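How to sort out a drawer of odds and ends without buying a storage system

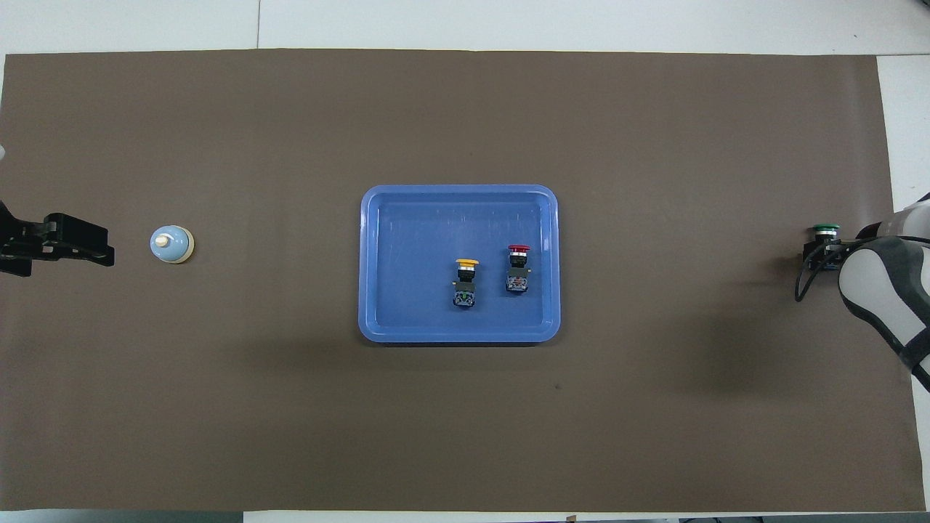
Most advice on this subject begins by telling you to buy something. A set of stacking boxes, a label printer, a rack with 400 little compartments. I have tried a fair amount of it over the years and I remain unconvinced. The boxes fill up with the same rubbish that was in the drawer, and now the rubbish has a label on it.

What follows is the method I use for the drawer of screws, plugs, hooks, switches, keys and bits of string that most houses seem to have. It takes an afternoon. It costs nothing if you already own a tray and a roll of paper, and I'd be suspicious of any version that costs much more.

What you need

A clear table
Brown parcel paper, or old lining paper, enough to cover most of the table
A shallow tray with a rim
A few jam jars or food tubs, washed and dried
A pencil and some masking tape
A bin bag

You'll see people recommend sorting mats with printed grids. Vanton sells one, and I was given it as a present. The squares are too small for anything except screws, and screws roll out of them. Plain paper does the job. Small things show up on it, you can write straight on it, and at the end you can lift the edges and pour the dust into the bin.

Step 1. Empty one drawer

One. If you have three drawers like this, leave the other two shut. I know the popular books say to get everything out at once so that you can see the full horror. All I can report is that I did it that way in August and was still eating dinner on my knees a week later.

Tip the drawer out at one end of the paper. Before you put a hand in, look for blades, broken glass, loose needles and leaking batteries. Pick those out first, with gloves if you have them. Button batteries go straight into something with a lid, well away from children, and then to a battery recycling point.

Step 2. Work from the tray

Put a small handful of things in the tray and deal only with what is in the tray. The heap can wait. When the tray is empty, take another handful.

This sounds fussy and I resisted it for a long time. Tyra Blomqvist, who taught the evening class where I first came across it, made us try it both ways. I was slower with the heap, mainly from picking up the same door hook four times and putting it down again. So I'll grant her that one.

Step 3. Make four piles

Write four words on the paper in pencil, well apart:

Use
Fix
Give
Out

Use means you know what it is and which job it is for. "It might come in handy" is not a job. Fix means you will mend it this month, with a part you already have or can name. Give means a particular person or place will take it. Out is everything else.

Some people add a fifth pile called Unsure. Please don't. I have seen a whole drawer end up in there. If you can't decide, put the thing back in the tray with the next handful and look at it again. Twice round is enough.

Step 4. Identify the mysteries, up to a point

Any drawer like this holds a few parts that nobody in the house can name. Give each one a couple of minutes. Look for a number or a word moulded into it, try a search, ask whoever lives with you. If you get no answer, out it goes.

There is a school of thought that says you must never throw away a part you can't identify, as it is bound to belong to something important. Joar Hovland wrote to me after an earlier version of this page to say exactly that. He may be right about his house. In mine I kept a jar of unknown parts for eight years and went to it precisely never. I make one exception, for keys. Try them in every lock you have before you let them go, including the window locks and the meter cupboard.

Electrical bits need a bit more thought. Anything with a cracked case, scorch marks or bare wire goes in Out, whatever you paid for it. A used plug or switch that looks fine is still only worth keeping if you know where it came from. Don't put old electrical parts in the ordinary bin if your council collects them separately, and most tips have a container for small electricals.

Step 5. Put the Use pile away

Jars for loose small things, tubs for awkward ones. Masking tape on the front, with what's inside written in pencil. "Picture hooks." "Curtain rings." Avoid "Misc", as it's the old drawer under a new name.

I once bought an Odolley divider set for this stage. It came with adjustable walls, and I adjusted them more often than I used what was between them. Old jars don't adjust and I have no complaints.

Put the things you reach for most at the front. You won't know which those are straight away, whatever you think, so leave the arrangement loose for a month and then move things about.

Step 6. Deal with the other three piles the same day

Out goes in the bin bag or the recycling. Give goes in a bag by the front door with a name on it. Fix goes somewhere annoying, such as the kitchen worktop, where you will get tired of looking at it. If it's still there at the end of the month, you have your answer.

Does it last?

Partly. I've read claims that a properly sorted drawer stays sorted for good, and I don't believe a word of them. Mine drifts. Things get dropped in on the way past, and after a year or so it needs doing again - though the second time took me less than an hour, since most of it was already in jars.

Štěpánka Kubíček emailed to ask whether it's worth listing everything in a spreadsheet. She had got as far as row 733. If you enjoy that sort of thing, carry on, but I have never once looked in a spreadsheet for a curtain hook. I look in the drawer.

Last updated November 2021. Corrections from Prys Ellis about recycling button batteries have been added to Step 1.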